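4.3 Clearing the floor before the carpet is cleaned

The Rulby leaflet says this takes six minutes. Allow longer. I have yet to see a room done in six, and that includes the small one at Tristham.

1. Move chairs and anything on castors out of the room. Pushing them into a corner doesn't count - you will only have to move them again.

2. Lift cables off the carpet and lay them over a desk.

3. Pick up small items by hand. Pens, markers, caps, clips. The leaflet claims the cleaner "copes with everyday debris". It may cope with crumbs. I would not trust it with a marker.

4. Check that every marker has its cap on before it goes back in the tray. Push the cap until it clicks. If it doesn't click, throw the marker away.

5. Walk the room once more, looking along the floor from a low angle. Speckled carpet hides far more than plain carpet does, whatever the supplier says about it "hiding nothing but wear".
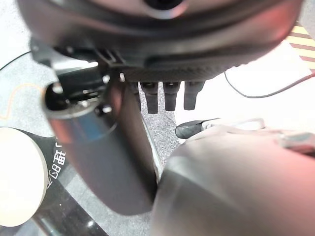 Fig. 7. Slender item with a black tip and white body, near speckled grey carpet.

CAUTION: Ink trodden into carpet tile spreads. Do not rub it. Blot with a dry white cloth and leave it alone until you have read section 4.5.

NOTE: Derkach sell a stain remover for this carpet, order number 734. Aba Boateng tried it on a spare tile and could still see the mark afterwards. Try it somewhere out of sight first, if you must try it at all.

6. Sign the sheet by the door. If a tile needs replacing, write the room number next to your name and tell Anneli Juntunen. Spares are kept in store 349.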